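Zindedden says its new three-finger gripper can take on kitchen cleaning. Testers at Jukthorpe, who are comparing it with a rival from Oosthuizen, want more proof. 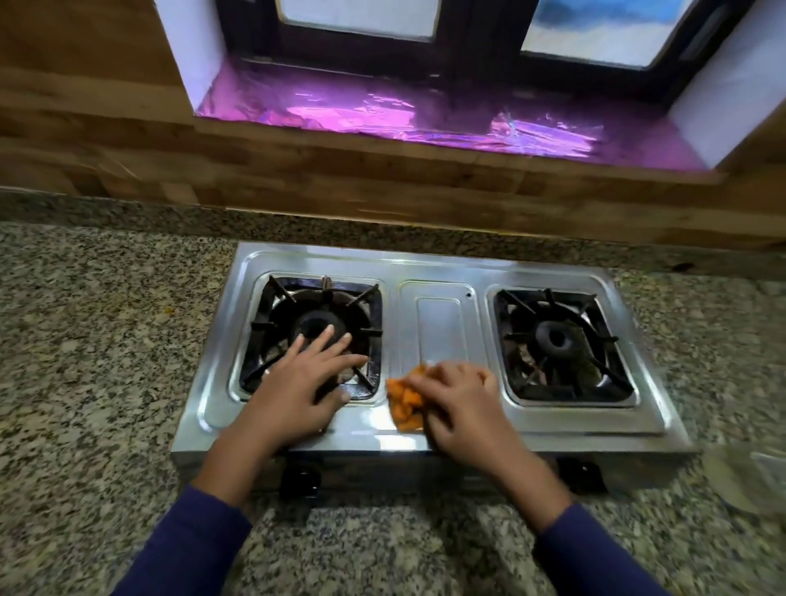 A cloth is worked over the panel between two burners.

The yardstick is a person cleaning a gas stove. Zindedden quotes 255 grip force settings and 200 test runs, but has not said how many involved a wet cloth.

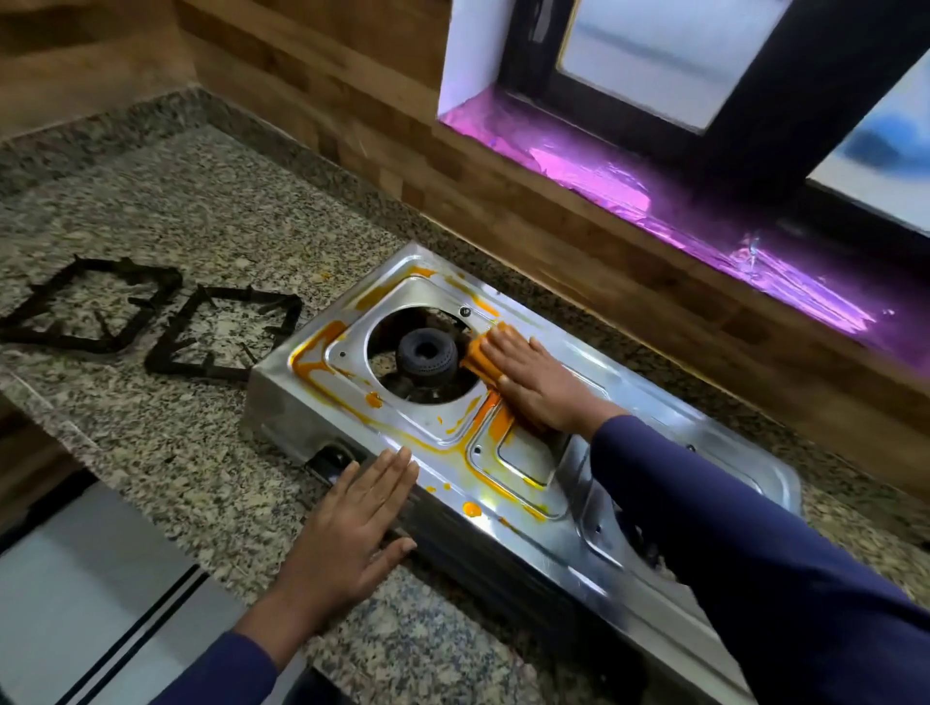 Nor has it published failures. Oosthuizen's figures, due in October, may be no fuller.
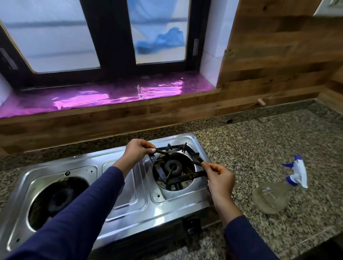 Both hands on a pan support at the right burner.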